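Hirton Library Extends Toy and Game Lending to All Branches

December 7, 2024

The Hirton Public Library will extend its toy and game lending service to the Wudville and Skerkholm branches beginning next month. The service has been offered only at the main library on Peltonen Street since it opened in May.

The library board approved the change at its regular meeting. Cardholders at every branch will be able to borrow puzzles, board games, building sets, balls and outdoor play equipment on the same card they use for books.

Joonas Sjöberg, director of library services, told the board that demand at the main library had been higher than planned. Many of the families using the service live closer to Wudville or Skerkholm and have been making the trip into town to pick up and return items.

"We heard the same request at the desk week after week," Sjöberg said. "Parents asked whether they could leave a puzzle at their own branch. Until now we had to tell them no, and we were sorry to do so."

The collection holds some 2,000 items at present. Of these, 334 will be moved permanently to Wudville and a similar share to Skerkholm. The remainder will stay at Peltonen Street and may be requested from any branch through the catalog. Requested items will travel with the regular book delivery, and borrowers will receive a notice by e-mail or text message when an item is ready.

Loan periods will remain at three weeks for games and puzzles and two weeks for outdoor equipment. Each household may have up to four items out at one time. There is no charge to borrow. Overdue fines do not apply to the toy collection, but a household with an item more than 30 days late may not borrow again until the item is returned or replaced.

Staff check each item when it comes back. Hard surfaces are wiped down and cloth items are laundered before they return to the shelf. Borrowers are asked to report missing pieces at the desk and should not try to repair damaged items at home. A game with a missing piece is held for up to six weeks in case the piece is found.

The Skerkholm branch will place its collection in the former periodicals alcove beside the children's room. Current magazines will move to the front reading area, and back issues will be available on request. At Wudville, new low shelving will be put in along the east wall. That branch will close for two days while the work is done, and the dates will be posted at the entrance and on the library website. Books due at Wudville during the closure will be renewed automatically.

The board also approved a change to the lending rules for child care providers. Licensed home providers may now apply for a provider card, which allows up to ten items at a time and a loan period of six weeks. Applications are available at all three service desks and must be accompanied by a copy of a current license. Provider cards are valid for one year.

In answer to a question from the board, Sjöberg said the library would accept donated toys on a limited basis. Items must be clean, complete and in working order. The library cannot accept stuffed animals, toys with button batteries, or anything subject to a safety recall. Donations may be brought to the Peltonen Street desk during regular hours and should not be left in the book return. Donated items that do not meet the needs of the collection will be passed on to other local agencies.

A printed guide to the expanded service will be available at all branches before the end of the month. The guide lists items by age group and explains how to place a request. Residents without a library card may apply in person with proof of address. A parent or guardian must sign for applicants under 16.

Questions about the service may be directed to the children's desk at any branch. 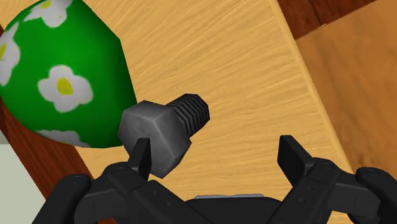

Also in Library News

Winter reading program: Registration is open to readers of all ages at the Hirton, Wudville and Skerkholm branches.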